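How to Read a Downhill Putt at Drotside

Fast greens are so much fun once you stop fearing them! I play Drotside most weekends, and the 12th green there taught me nearly everything I know about putting downhill.

Start behind the hole, looking back up at your ball. Crouch low and find the high side of the cup, then walk along the low side of the line to feel the slope in your feet.

Pick a spot 3 feet short of the hole and putt to that (the hill does the rest). Grip lightly, shorten the backswing and keep the same easy tempo you'd use on the flat. If you tend to jab at it, try hitting the ball a little toward the toe of the putter, which deadens it nicely.

For practice, drop 4 balls above the hole and don't leave until they've all finished within a putter's length. I love this drill in February, when the greens are slower and you can build up to summer speed!

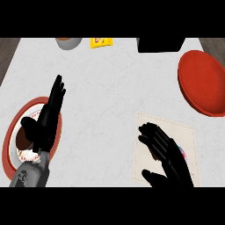

Moretti replied that the toe trick worked on the practice green at Stendcombe, but that uphill putts came up short for the rest of the round.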